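**Do you need the Clonside floor plan?**

Clonside is back with its open-plan pitch, and several of you have forwarded the leaflet to me. It promises that knocking through the wall between kitchen and sitting room will make a small flat "live larger". I have my doubts.

A flat has the same floor area after the wall goes as it had before. What you gain is a longer view and the smell of onions on your cushions. What you lose is a wall to put a bookcase against.

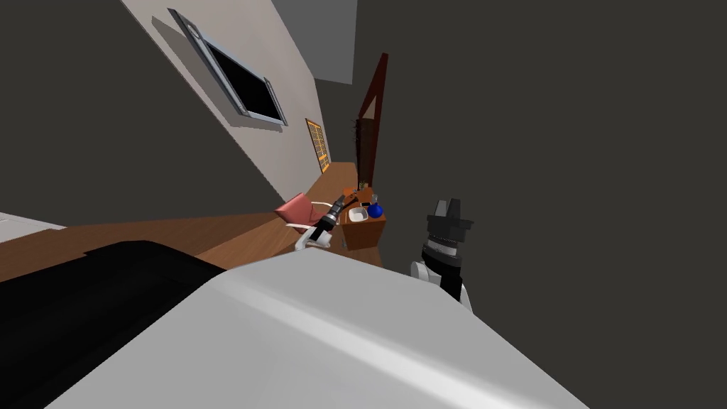 Lakshmi Fernandes had hers done in November. She likes the light, and I believe her, but she now runs two heaters where one used to do. The leaflet is silent on heating. It is also silent on who checks whether the wall is holding anything up, although the small print mentions a survey fee of £1000, payable before anyone visits.
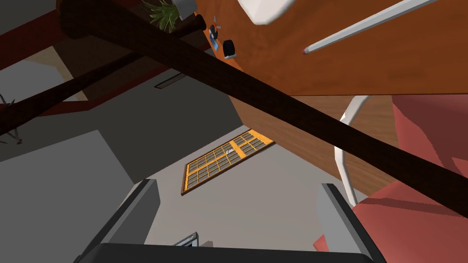 Valdemar Vestergaard asked Clonside for the names of four past customers and was sent a brochure. I'd want the names.

If you are tempted, try moving the sofa first and leaving the door open for a month. Letters for and against to Daiane Bezerra, please, as she is putting together the next issue.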